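Week 4 notes: surfaces, pattern and soft things
Interior Styling short course, June 2024. Tutor: Meriem El Ouafi

Last week we did hard floors and how they age. This week is my favourite one of the whole course, so bear with me if these notes run on a bit (they will).

## Why terrazzo print is so much fun

Real terrazzo is chips of stone set into a binder, then ground flat and polished. It's heavy, it's expensive and it lasts for generations. Printed terrazzo is a different creature altogether. You can put it on a wall, a drawer front or a lampshade, and you can scale the flakes up until they look like torn paper. I love it!

Two words to get straight before the practical:

- **Ground**: the background colour everything else sits on. Off-white is the usual choice and by far the easiest to live with.
- **Flake**: the chips of colour. Look at their size, their edges and how far apart they fall.

Driss asked whether you can run the same print over several walls without it getting noisy. Yes, if the ground is pale and the flakes are well spread. The eye stops reading them one by one quite quickly and you get a lively, speckled sort of calm.

## Adding textiles

Now for the good bit. Once the walls are busy, leave the patterned fabrics in the cupboard and go for plain ones in a strong colour. Towels are perfect to practise with: cheap, easy to move, and they take a fold or a crumple beautifully.

Find the colours already on the wall first. With black, mustard, blush pink and pale blue-grey flakes, a pink basket picks up the blush straight away, and a dark grey towel over its rim sits happily near the black. Purple isn't in the print at all, and that's exactly why I'm so keen on it. Stretched out over grey marble-look flooring it has the whole middle of the room to itself.
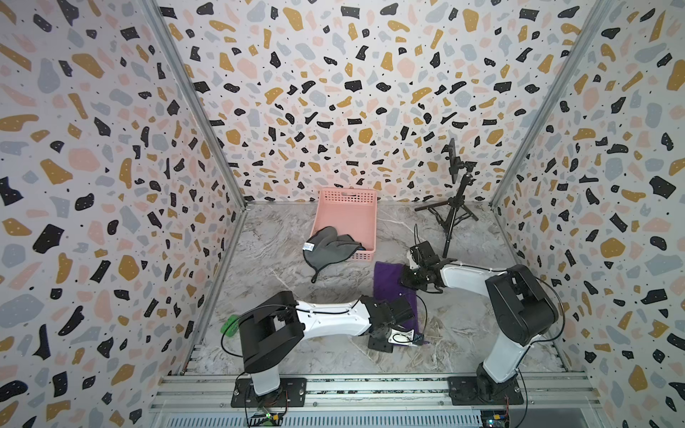
## Practical: your own corner

Work in pairs. Iman and Andor have the window end, everyone else can sort themselves out. You'll need one sample board for the wall, one for the floor, a basket or tub, and at least two plain cloths.

1. Stand the wall board up and lay the floor board against it. If both are patterned, let one be clearly quieter than the other. Veined marble next to bold flakes works well.
2. Write down every colour in the wall print, including the tiny dots. People always miss the dots.
3. Choose a basket that matches one flake colour. Perforated plastic is lovely here as the little holes echo the speckle.
4. Drape the first cloth so that part of it hangs outside the basket. Let the end fall how it likes and don't fuss with it.
5. Lay the second cloth flat in a colour that isn't on your list. Step back, squint, then try it again crumpled.

Paora's group tried step 5 with mustard in March and it disappeared into the wall completely. A brilliant mistake, and do have a go at it yourselves if there's time.

## For next week

- Bring one towel or blanket from home, plain, any colour you feel strongly about.
- Read the handout on metal trims and corner posts.
- Sketchbooks: 16 small colour studies by the end of the course, so aim for four this week. Rough is fine, felt pen is fine!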